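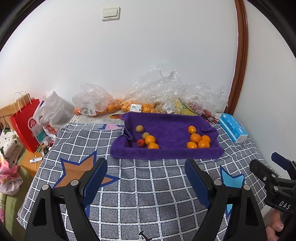 Progress report: Preltgate tenant organizing project, second period

Submitted to the Kuten Solidarity Fund

Where we are

Our last report promised a tenants' union across the whole Preltgate estate by the end of this period. We don't have one. We have working groups in 8 of the 18 buildings, and in two of those the group is really a phone list and one person who answers it. The plan we wrote for you assumed that anger over the rent increases would turn into membership more or less by itself. We should have doubted that when we wrote it.

What the grant paid for

Printing, room rental, interpreters at the open meetings, and the legal advice line, which ran in the evenings through August. The advice line was the best use of the money. People called with a letter from Gasitz, the management company, and many of them came to a meeting afterward. The printed newsletter was the worst. We put out two issues and can't point to a single new contact from either.

The rent strike

You will have read on several left-wing sites that Preltgate is "on strike." Please treat that with caution. At the height of it, 14 households were holding back the increase, and all of them kept paying the old rent. That took nerve, and Gasitz did send someone to talk to them, which it had refused to do all spring. But it was a partial refusal by a small group, and calling it a strike in public made the others feel they had missed something. Several outside groups wanted to speak at our rally on the strength of those articles. We let two of them, and one used the time to recruit for its own conference.

The Gasitz offer

Gasitz has offered a freeze until the new year in return for dropping the joint complaint. Some members see this as a win. We are less sure. The offer isn't signed, it leaves out the Aidoo Street blocks, and a freeze only puts the same fight off to the middle of winter. A members' vote is planned, and we have not told people how to vote.

Next period

We want to drop the newsletter and move that money to the advice line - this needs your approval. We would also like to change the target from a union across the estate to stable groups in the buildings where we already have people, plus Aidoo Street. It's a smaller goal, and we expect some criticism for it. We would still prefer to be judged on it than on the old one.

Still owed to you: the room rental receipts for July and the interpreters' invoices.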